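Pukent
Glass, frames and small repairs for the house

About us

Pukent is a small workshop which restores old glass and gives it a second use. We clean it, we cut it if it is necessary, and we put it in new frames. Most of our glass comes from windows, cabinet doors and picture frames that somebody wanted to throw away. We are four people and we have one long room, one store room and a yard with a water tap, which is the coldest water in the whole street.

How the workshop started

I am Zakhar Levchenko and I opened the workshop after many years of fitting windows for other people. In that work I took out a lot of old glass and put in new glass, and the old glass went into the container. I did not like it. Some of these panes had small waves in them, and when you stand behind such a pane the garden moves a little bit as you walk. It is not possible to buy this in a normal shop.

So I started to carry the good panes home. First they stood in the hallway, then in the bedroom, and then my family asked me to find a different place for them. I rented the room of a former shoe repair shop, and I kept its name plate on the inside of the door. The plate says Sokol. Some older customers still call us by this name and we answer to it.

In the first year I worked alone. Leanne Holroyd came to me as a customer with two cracked cabinet doors from her grandmother, and she had so many questions about the putty that I let her try it by herself. She was better at it than I was. She joined the workshop the following May.

Who works here

Zakhar Levchenko – glass cutting, buying of old windows, and the letters you receive from us, so please excuse my English.

Leanne Holroyd – putty, lead, and all the frames that have a curve in them. Leanne also answers the phone in the mornings.

Rhys Mudgway – wood. Rhys makes the frames, the glazing bars and the small shelves, and he sharpens everybody's tools if they are left on his bench for the night.

Liam Lightfoot – cleaning and sorting. Every pane passes through his hands first, and he decides if we keep it. Liam came to us straight from school for a summer and he stayed.

Our accounts are done by Reece Pickering, who is not in the workshop but should be mentioned, as he has been patient with our shoe boxes of receipts.

What we do

We take single panes and also whole windows. The usual jobs are these:

Cleaning of old glass, including paint spots, putty remains and hard water marks
Cutting to size from our own stock
New wooden frames for old glass
Repair of cabinet doors and small display cases
Replacement of one broken pane in an old window
Picture framing with old glass, if the picture is not too valuable for it

We do not make shower doors, car glass or mirrors. For mirrors we can recommend the people at Flenetti, who silver them in the proper way.

How a pane is cleaned

Customers often ask why the cleaning takes some days and not one hour. Glass that was in a window for a long time has a skin on it. There is dust, there is grease from the kitchen, and there is a gray layer from rain which does not want to leave. If you rub it dry, you scratch it.

We lay the pane flat and begin with plain water and a soft cloth. Then comes a little soap, then water again. Old paint is softened first, and after this it is lifted with a flat blade that is held very low. Between the steps the glass often looks worse than before, with clouds and streaks everywhere. I say this because customers who visit us in the middle of the work are sometimes worried about their window. You should wait until the last rinse before you judge.

At the end Liam holds the pane against the light and turns it slowly. If he finds a mark he goes back to the water. Some marks are inside of the glass, small bubbles or lines from the time when it was made, and these we leave in peace.

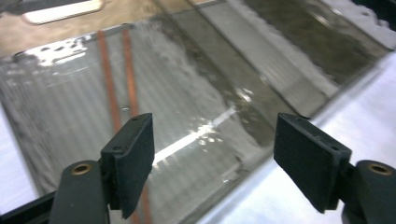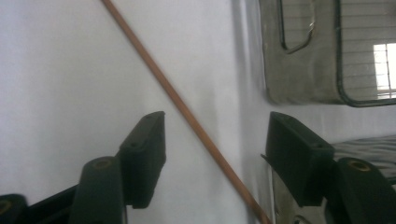 Wood and glass together

Rhys buys his wood from a small sawmill and lets it rest in our store room before he cuts it. He prefers light wood and a simple oil on it. If you want a painted frame we can do this also, but please bring us the color or a piece of something in that color – the word "cream" has given us trouble more than once.

For narrow parts he keeps a collection of sticks, strips and short ends, and hardly anything from it is thrown away. A short end becomes a wedge, and a wedge that is too thin becomes a stirrer for the putty.

Our stock

On April 26, 2021 we finished the first complete list of our glass. Leanne wrote it by hand and the result was 2,142 panes, of which 106 are colored or have a pattern. Before this I always told people that we had about 2,000, so I was not so far from the truth. Each pane now has a paper label with its size and the place where it came from, if we know it. The largest pieces stand along the back wall and the small ones are in wooden racks near the door.

If you search for a particular pattern, send us a photo with a coin or a ruler next to it. We will look in the racks and write to you.

Bringing us your glass

Please wrap each pane in an old blanket or a towel and transport it standing, never lying. Newspaper is not good when it becomes damp, the ink can stay on the surface. If a pane is already broken, bring the pieces in a cardboard box and write on the box that there is glass in it.

We look at the glass together with you and tell you the price before we begin. For a small cabinet door you can usually wait one week. For a whole window it is longer, and in autumn it is much longer, when everybody remembers that the winter is coming.

Visits

You are welcome to come and look. Please call before, so that one of us has clean hands to open the door. Children may come too if they hold somebody's hand near the racks. There is a bell on the left side, and if the saw is running you have to ring it twice.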